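Clurnwood Kitchen Share FAQ

Who can borrow?
Anyone living in Clurnwood or Jolbridge. Bring somthing with your address on it. No fee, deposit is $11.

How long can I keep things?
Four weeks. Need longer? Email Aoife Sheehan before it's due, not after.

Where are you?
319 Dolan Street, side door. Buzzer is broken, knock.

Can I donate?
Yes please. Pots, bakeware, small appliances with the cord. No knives, no chipped nonstick. Drop off with Mizanur, Saturdays only.

I broke it. Now what?
Tell us. Usually fine. Stand mixers are differnt, we keep the deposit.

Do pans come with lids?
If we have one that fits. Ask at the desk, lids are shelved seperately.
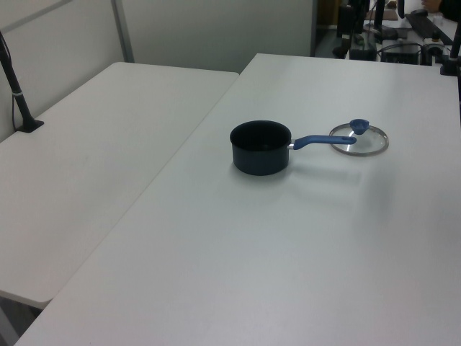 Small saucepan with glass lid.

Do I have to wash stuff before returning?
Yes. Dried too.

Can I reserve for a party?
Up to 40 plates, one week ahead.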